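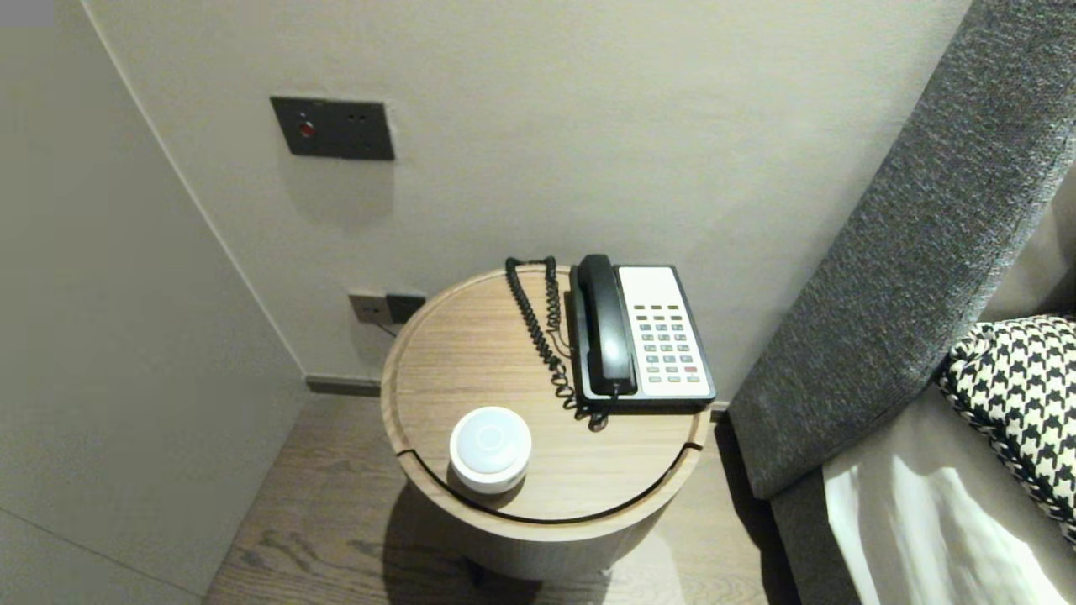

Filed under: Venue Operations / Stage Safety

FALSTEAD PLAYHOUSE
Pre-Opening Stage and House Inspection -- Checklist with Comments

Production: "The Ponley Letters" (touring, three acts)
Presented by: Rindmont Repertory
Date of inspection: February 6, 2020
Inspection carried out by: House Operations

Ratings: S = satisfactory. C = satisfactory with comment. A = action needed before first public performance. N = not applicable to this production.

1. STAGE FLOOR AND TRAPS

1.1 Deck free of splinters, raised screws and loose tape -- C
Two screws stood proud of the deck near the downstage left entrance and were reset during the inspection. The company will walk the deck before each performance.

1.2 Trap covers locked and marked -- S

1.3 Edge of stage marked with glow tape -- A
Tape is missing along a stretch at stage right, where the actors enter in blackout at the end of Act One. To be replaced before the dress rehearsal.

1.4 Temporary stair units fixed and fitted with handrails -- C
The library staircase has a handrail on one side only. The director has asked that the open side remain as it is. This is accepted on condition that no more than two performers stand on the upper landing at any time and that the edge is marked in white.

2. FLYING AND RIGGING

2.1 Line sets labeled with current loads -- A
Line set 18 still carries the label from the previous production. It now holds the painted garden cloth, and the weight shown is wrong. The line set is not to be moved until it has been relabeled and the counterweight checked by the head flyman.

2.2 Safety cables on all hung lighting units -- S

2.3 Fire curtain drop test -- S
Full drop without hesitation. The path of the curtain is clear, but the writing desk used in Act Two sits close behind it. Stage crew must keep to the spike marks.

2.4 Access to fly floor restricted -- S

3. SCENERY AND PROPERTIES

3.1 Flame treatment certificates held for all soft goods -- C
Certificates were received for the drapes and the garden cloth. The certificate for the window curtains is with the Maglaya workshop, which built the set, and a copy has been requested. The curtains may not be hung until it arrives.

3.2 Breakable items listed -- S

3.3 Open flame -- N
The company confirmed that all candles are battery operated.

3.4 Prop weapons -- C
One dueling pistol, non-firing. Stored in a locked cabinet and signed in and out by the stage manager.

4. BACKSTAGE AREAS

4.1 Crossover passage clear to full width -- A
Six costume crates were standing in the crossover. They must be moved to the dock or to the scene store. This was also recorded at the June inspection of another touring company, and visiting managers should be told of the rule on arrival.

4.2 Blue running lights working -- S

4.3 Dressing room exits unlocked and lit -- S

4.4 First aid kits stocked and in date -- C
Cold packs are low in the stage left kit.

5. AUDITORIUM

5.1 Exit signs lit and visible with house lights out -- S

5.2 Aisle lights -- C
Row K on the house left side flickers. Reported to the electrician.

5.3 Balcony rail secure along its full length -- S

5.4 Seats removed for sound desk -- S
Five seats removed. The floor fixings are capped.

5.5 Warning notices posted -- A
The production uses haze in Act Three and a loud door slam in the final scene. Notices are required at both lobby entrances and at the balcony stairs.

6. STAFFING AND PROCEDURE

6.1 Evacuation announcement text held at prompt desk -- S

6.2 Company briefed on assembly point -- C
Briefing given to the 38 members of cast and crew on the call sheet. Two understudies join the tour later and will be briefed separately.

SUMMARY

Items rated A: 1.3, 2.1, 4.1, 5.5.

The stage may be used for technical rehearsal, with the exception of line set 18. Approval for public performance is withheld until all four items are cleared and the curtain certificate under 3.1 has been received. A second inspection will be limited to these points. One copy of this form is to be kept at the prompt desk and one in the house office.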